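**House rules for small arms on a shared table** – thread, 1/9

Last month in Pallamville we finally wrote down our rules for desktop arms. I share them in case your group needs a starting point. 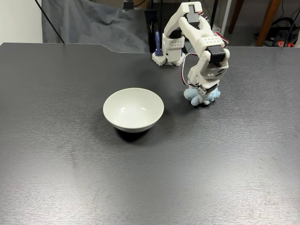
2/9
Rule one is about reach. Before the power goes on, move the arm by hand through its full range. Whatever it can touch, it will touch one day.

3/9
Soft objects first. A new program runs on plush or foam for 14 cycles. Only after this do we permit glass or metal.

4/9
Servo wires need a loop at the wrist, but not a large one. If you can put your fist through it, it can catch on something.

5/9
Write the torque limit on the log sheet, not only in the code. Code is changed on a Friday evening and then everybody forgets.

6/9
We use the Wolis checklist, the short version. The Kramer one is better for big machines, but it has 103 lines and people begin to tick without reading.

7/9
Hands stay out while the motors have power. Also "only one second". Also me.

8/9
Dishes that were used in tests do not go back to the kitchen. At Ekosano we had a long discussion about this rule – it stays.

9/9
I am still not sure about the emergency stop. One per arm, or one per table? We have one per table now. If your lab has tried both, please write to me how it went.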